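Foro Plesbridge > Taller y trastero > Tablero blanco encima de la mesa, ¿lo dejo?

kravchuk_59
Buenas tardes a todos. Perdonen mi español, todavía lo estudio. En el taller tengo una mesa de color claro y le puse encima un tablero blanco grande, para no dañarla. El tablero ya tiene manchitas oscuras en el medio y no salen con jabón. ¿Lo cambio o lo limpio con algo más fuerte?

deleo
Alcohol y paño. Si no sale en 2 pasadas, no va a salir. Yo lo dejaría así, es una mesa de trabajo.

oron2070
No estoy de acuerdo con deleo. El alcohol quita el brillo a muchos tableros y después se ensucia el doble. Primero, bicarbonato con poca agua.

deleo
Llevo desde junio con alcohol y el mío está perfecto.

oron2070
El tuyo será de otro material. ¿Y qué hay en el suelo? A veces la suciedad viene de ahí.

kravchuk_59
Gracias por las respuestas. Voy a probar primero el bicarbonato en una esquina. Sobre el suelo, debo admitir que oron tiene razón: las torres de ordenador están detrás de la mesa, con todos los cables enredados, y por eso barro muy poco en esa parte. Encima del tablero solo quiero tener el bote azul y la caja azul de cartón. 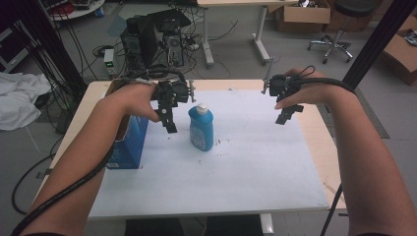
Tengo pensado comprar una estantería baja de 3 baldas para subir las torres, pero no sé si los cables van a llegar hasta la regleta.

deleo
Mide antes de comprar. Y ata los cables con velcro, no con bridas, que luego hay que cortarlas.

oron2070
En lo del velcro sí te doy la razón. En lo del alcohol, no.

kravchuk_59
De acuerdo, mediré el sábado y les escribo.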